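4. Results of the water survey

The survey was made in July by Nabila Soliman and me. We asked 126 households in Jimau how they wash dishes by hand and how much water they think they use. After that, 14 households agreed to measure it for 15 days with a marked bucket.
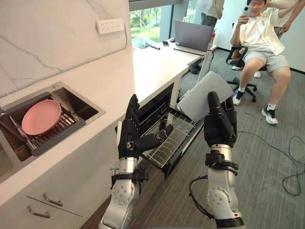 Most families guessed too low. The difference was biggest in homes where the tap stays open during rinsing, and people told us they had never thought about it before. Some of them have only one sink, so the dishes must drain in the same place where they are washed. A rack that sits inside the basin, with a plate leaning on it, is one solution for this – the drops fall directly into the sink and the counter stays free. We did not measure if it saves any water.

Our supervisor, Sherif Fahmy, asked us to compare also the rinsing in a bowl. Only a few families do it, so the numbers in Table 3 are weak and we would like to repeat this part with a larger group.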